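Lamp on a long dresser – one side of the room stays dark

Home & Interior > Lighting

ingvild_s
2020-12-29
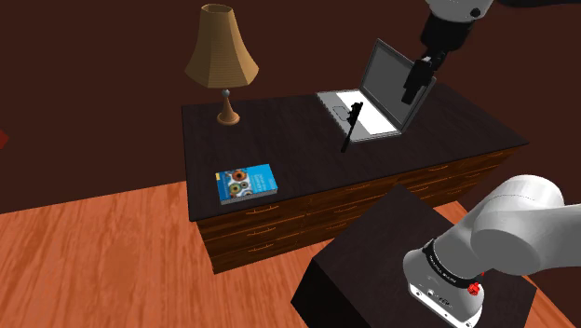

Long dark dresser, lamp at the left end, laptop and blue book.

Hello all. I hope this is the right section. My question is about light for a long, low dresser which must also serve as my writing place in the evening. I work standing, one or two hours, mostly reading and some typing. I like a tan shade in the shape of a bell, with the lamp at the left end and the top kept nearly free. But my walls are a dark brown-red and my dresser top is almost black, and I am afraid that everything will swallow the light. Is one lamp enough? Should I buy a stronger bulb, or change the shade?

Ingvild

juraj_k
Hello Ingvild. Before you buy anything, try a paler lining in the shade. When the inside is dark, much of the light is lost there. I glued white paper in mine (not too close to the bulb, please, and only with LED) and the difference was big.

Which bulb do you have now?

ingvild_s
2700, warm. I did not know that a lining could be changed. Thank you.

Merkow
I do not agree with Juraj. With dark walls you can line the shade as you like, the far end will still be black. You need 2 lamps, one at each end. My wife and I had the same discussion in October and the second lamp ended it. Ours are not even the same model.

Also go to 3000 K. For reading, 2700 is too yellow in my opinion.

juraj_k
Two lamps on a dresser look like a hotel. And she wants the top free, she wrote it.

Merkow
A hotel where one can read, yes.

ebise.m
May I say something between you two? I had a maroon wall for 5 years. What helped me was moving the lamp forward. At the back it lights mostly the wall, and a dark wall gives nothing in return. Now it stands nearer to the front edge and my book is bright. It costs nothing to try.

About 3000 I agree with Merkow, but in a bedroom I would stay with the warmer one.

ingvild_s
I moved it forward just now, a hand's width. The page is better! The right end is still dark, but I can live with it for tonight.

omprakash_m
Please check also the cable if you move the lamp often. Mine was pulled tight behind the drawers and got damaged at the plug.

Merkow
Good point. And Ingvild, write again when you have bought the second lamp :)

ingvild_s
First the white paper, then we will see.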